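Designing for Arms: Reach, Height and the Working Surface
Week 5 handout, Everyday Ergonomics — Benito Nieto

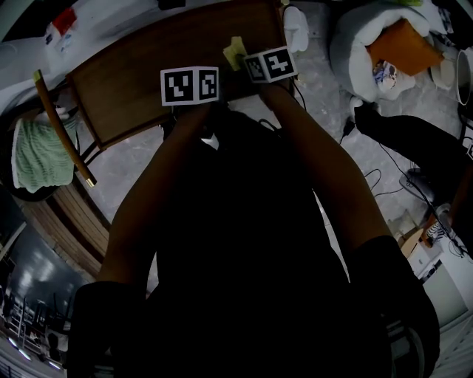
Forearms reaching forward, seen from above. Note the angle each one takes from the body.

Notes to go with the lecture. I talk faster than most of you can write, so I've put down the bits I'd want you to have, plus a few I skipped when the clock beat me. Slides are in the usual folder. If something in here disagrees with the slides, believe the handout, I wrote it second.

Where we'd got to

Last week was all about sitting, and we finished on the question of why a chair that feels lovely in the shop can feel awful by mid-afternoon. The short answer was that you only ever try a chair with nothing in front of you. Put a table there and your arms have somewhere to go, and your back goes along with them. So this week we start from the hands and work inwards.

I like starting from the hands. Most work gets done by them, and the rest of the body spends the day carrying them to the right place and holding them there. When somebody tells you their shoulders ache at work, have a look at where their hands have been.

Two zones

You'll find this in every textbook with slightly different names. I use near reach and far reach.

Near reach is what you can get to with your upper arms hanging more or less at your sides, swinging from the elbow. Try it at your desk now. Keep your elbows in and sweep your hands out and round, as if you were wiping the table. The shape you wipe is two overlapping arcs, and the bit in the middle where they overlap is the best real estate on any bench. Whatever you handle all day wants to live there.

Far reach is what you can get to with your arm out straight, swinging from the shoulder, without leaning. It's a much bigger area and it's perfectly good for things you need now and again. The stapler. The salt. The phone, if you're the sort of person who can leave it alone.

Beyond that you're leaning, and then standing up, and then you're into a different lecture.

Some of you will have seen the zones drawn as neat half circles with a person's head in the middle, like a protractor. Please don't copy that drawing. People don't reach symmetrically. We have a side we prefer, we twist a bit, and the elbow doesn't stay put when the hand travels across the body — it drifts forward, so the arc flattens out. If you do the wiping exercise with chalk on your hands and a dark tabletop you'll get two lopsided shapes that look more like kidney beans. Sunil Paul will be running exactly that in the seminar. Wear something you don't mind getting chalk on. Really, it goes everywhere.

Height

Everyone asks for the right height for a worktop and I always disappoint them. You need to know whose elbow and what job.

Elbow height is the landmark. Stand relaxed, bend your arm to a right angle, measure from the floor to the underside of the elbow. Wear the shoes you'd work in. Then:

Fine work (sewing on a button, soldering, icing a cake): a bit above the elbow. You want the work up near your eyes, and some support under the forearms so the shoulders don't have to hold them up.

Light work (sorting post, making sandwiches): a bit below the elbow.
Heavy work (kneading, planing, anything where you push down): well below the elbow, so your weight can do some of the pushing.

Look at that list and think about an ordinary kitchen, where people do all three on the same surface. A standard worktop is a compromise between jobs as well as between people. My grandmother rolled pastry on the table and did everything else at the counter, and I was well into my thirties before I noticed that the table was lower.

One trap. It's the height of the hands that matters, and the hands aren't always on the surface. If you're stirring a deep pot on a hob, your hands are the height of the pot above it. If you're washing up, they're down in the bottom of the bowl. So the hob wants to be lower than the worktop and the sink wants to be higher, and in nearly every fitted kitchen I've ever stood in, all three are dead level. It does look tidy.

The Warnovville benches

I promised to write this one up properly after I made a mess of it in the lecture.

Warnovville has a shared workshop, mostly upholstery and picture framing, and when they moved premises they bought a job lot of benches from a firm called Grecu. Good benches, very solid. Every one of them was 761 mm high. That's a sensible height for a table you sit at. For standing upholstery work it's low for nearly everybody, and the framers, who do fiddly things with mount card, were practically folded in half.

What happened next is why I teach it. They did a survey and 194 people filled it in, which is a terrific response for a workshop. The form asked whether the benches were comfortable. Most said yes! The people with the worst posture were among the happiest. They'd been using the old benches for years, the old ones were even lower, and the new ones felt like luxury.

The lesson I take from that is to be careful with the word comfortable. It compares now with before. If you ask somebody where it aches at the end of the day, and give them an outline of a body to mark, you get a very different set of answers. They did that the following April and the backs of the necks were scribbled solid.

The fix was dull and cheap. Some of the benches went up on blocks. The framers got a sloping board to stand on top of theirs, made by Warkilix, and the upholsterers kept a couple at the original height for stretching webbing, where you do want to get your weight over the work. So they ended up with three working heights in one room and a bit of shuffling about. I'd call that a good result. I'm told the manager still finds it untidy.

Depth, and the stuff at the back

People worry about height and forget depth. A deep surface feels generous, so the back half fills up with things, and then you spend your days reaching over the front half to get at them.

Have a go at this at home. Pick the surface you use most. Note what's within near reach, what's in far reach and what's beyond. Then keep a tally for a day of what you pick up. I did it with my own desk and found that the closest spot, right in the lovely overlapping middle, was taken up by a dish of foreign coins. My notebook, which I reach for all day long, lived behind the monitor.

Shelves over a worktop have the same problem in the vertical. A shelf set 292 mm back from the front edge is fine for an average arm if it's at chest height, and a nuisance if it's above the shoulder, when you've got to go up and over. The arm is at its weakest held out and up, and that's the very position we ask of people putting away a stack of plates.

Whose arm, though?

You'll be given tables of body measurements for the assignment. A few words on using them.

Don't design for the average person. If you set a shelf at the average upper reach, half your users can't get to it. For reach, you go with the short arms: if the smallest users can get there, so can everyone else. For clearance, so knees under a table or hips through a gap, you go with the big ones. For height of a surface there isn't a safe end to pick, and that's why adjustable ones are worth the money when you can get it.

Check who was measured. Quite a lot of older tables come from young fit people, often men, often in the forces. They're not wrong, they're just about somebody else. If you're laying out a kitchen for sheltered housing, knock the reach down and then go and watch a few people make a cup of tea.

And remember that bodies come with coats, gloves, bags, bumps and sore wrists. A person who can reach something once may not want to do it forty times before lunch.

Reading

The course reader, chapter on standing work. Skip the section with the formulas unless you enjoy that sort of thing.
The Girkia case study, which is in the folder. It's about a bakery. It's long but the photographs of the old kneading table are worth it, and we'll be using it again when we get to lifting.

For the seminar

Bring a tape measure (a soft one if you can), your own elbow height, shoes on, and the tally from your chosen surface. Work in pairs for the elbow measurement. If you do it alone you bend to read the tape and lose a couple of centimetres, every single year, without fail.

Sunil would also like a sketch of one surface you'd change and what you'd do to it. Rough is fine. Pencil is fine. Please put your name on the front — I've still got three lovely drawings of a potting shed from last term and no idea who to give the marks to.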